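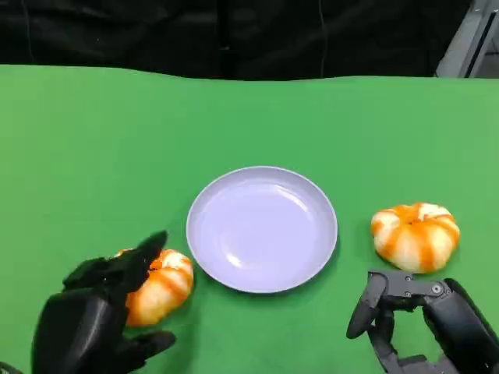 Black curtain behind a green tablecloth, too much?

I'm doing a table at the Cundside market in February. The plate's a pale lavender colour and it goes a bit grey next to the green, I reckon. Swap the cloth?

walside_potter
Keep the green! I'd try cream under the plate first, mine cost $32.

Prendelo
depends on the lights

teatowel219
Iron the cloth and pull it straight at the back, mine always goes wavy there.

Related
Cheap plate stands
Washing market cloths

Contact us | Back to top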